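**Ticket 2958 - stirring task stops before the stick is grasped**

Opened by: Viktória Pintér, Ernham site
Assigned to: Bukola Eze
Status: open, waiting for second test
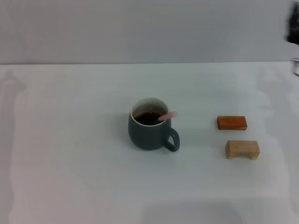 ### What happens

The task is to stir the drink in the dark gray mug and put the stick back. The two wooden blocks on the right must stay where they are. In 50 trials the arm finished the job 10 times. In most of the others it closed on the handle of the mug, which is on the same side as the pink stick.

### What I tried

- Calibrated the wrist again. No change.
- Turned the mug so that the handle points left. Better, but a person at home will not turn the mug for the machine.
- Lowered the speed limit. The grasp is still wrong, only slower.
- Went back to the November build of Ajayi. Same fault.

### Reply from Bukola

Thank you, the log is clear. I think the planner takes stick and handle for one part. Please send me the depth file for trial 10, and set the minimum part size to the lowest value before you run again.

### Reply from Viktória

File is sent. I will run again on Monday with the new value.

One question for the Brallness report: they want to know if the arm is ready for kitchen work. My answer for now is no. It can move blocks all day - we have around 3000 good moves - but I would not yet give it a cup of coffee to stir. Do you agree that I write it so?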